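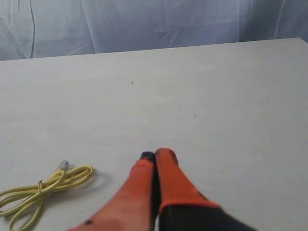

**Placement report, Folach test bench**
Róisín Kinsella, January

Before the arm came, Orla Dolan plugged in 140 network leads a shift and complained about her thumbs. Now the arm does the plugging and Orla complains about the arm. My project asked what else had changed.

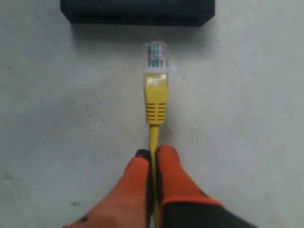
*Fig. 2. Gripper holding the lead below the boot, plug pointing at the unit.*

Mostly, it's the standing. Orla and Cathal Egan used to sit. Now they hover, ready for a missed socket — a job title I suggested was "worried parent". Cathal likes it better than plugging, Orla doesn't, and their manager hadn't asked either of them. 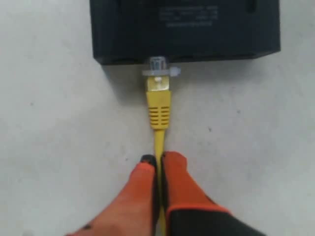 Both had a half-day of training, delivered from 68 slides. Neither was shown how to restart the arm after a stop, so they ring Yanti Ong upstairs. I recommend two stools and a lesson in restarting.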